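Getting limescale off glazed plates and bowls

Hard water round here, so everything gets that chalky film. Takes 15 minutes plus soaking. You need white vinegar, bicarb, a soft sponge, washing up bowl.

1. Fill the bowl with warm water, not boiling. One part vinegar to 3 parts water. I use the cheap Covia stuff, any will do.

2. Plates in, leave them. Half an hour for a light film, overnight is too long - vinegar can dull some glazes. Anything with gold or painted over the glaze, skip the soak and just wipe.

3. Rub with the soft side of the sponge. Stubborn ring? Bit of bicarb paste, small circles. No scourers!! I ruined a nice Renine bowl that way.

4. Rinse well, both sides. Dont forget the foot ring underneath, it holds grit and scratches whatever is stacked below.

5. Stand them upright in the rack, gaps between so air gets round. Glazed plates on a wire rack, pattern and brown-orange band inside the dark rim on the nearest one: 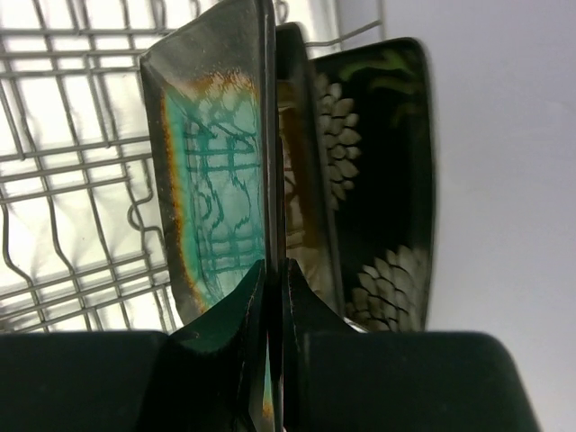 6. Buff with a dry tea towel before the last drops go, otherwise the spots come straigth back.

Do it once a month. Kettle next - same mix, but boil it twice with clean water after.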